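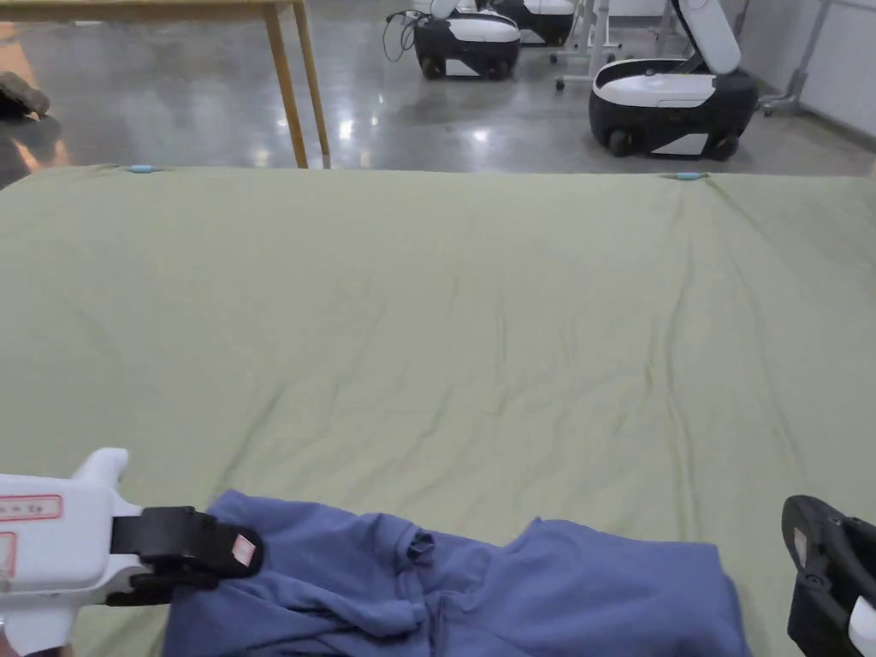
Pesonen, second-year student, Textile Care and Design

February 1, 2022
Category: Student Projects / Laundry and Folding

Our project looked at how the surface under a garment affects folding. We covered the work table with a light olive-green sheet and fixed the far edge with small clips. The sheet still had soft wrinkles after we pulled it tight. The blue top went on it crumpled, since clothes rarely come out of a basket flat.

We did 218 folds in all. The first 10 were practice and are left out of the results. Each trial started with finding the thick rolled parts of the top and opening them out before any fold was made. This took longer than the folding.

Without clips, the sheet moved with the garment and had to be straightened between trials. With clips along the far edge it stayed put, but the near side could still bunch up. We would clip both sides next time. The second part, due in May, repeats the trials on the bare table with the same top.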